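Folding for Small Spaces: Handout 4, T-shirts
By Leonidas Karamanlidis
March
30 shares | 122 comments

1. The long fold
Lay the shirt on a flat seat or table and smooth it from the middle outwards. Fold one side in along its length, then the other. Turn each short sleeve back over the body so that the cuff lies flat. A sleeve left sticking out at the corner will make the finished bundle uneven.
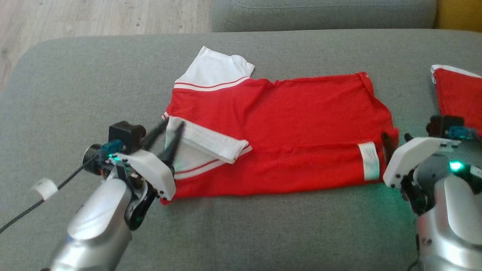 2. The short fold
Pull the ends gently to take out creases. Fold the hem up to a third of the length, then fold again to the collar. The care label should end up inside.

For Friday: bring two T-shirts and one long-sleeved top. Read the Pultau notes on drawer depth.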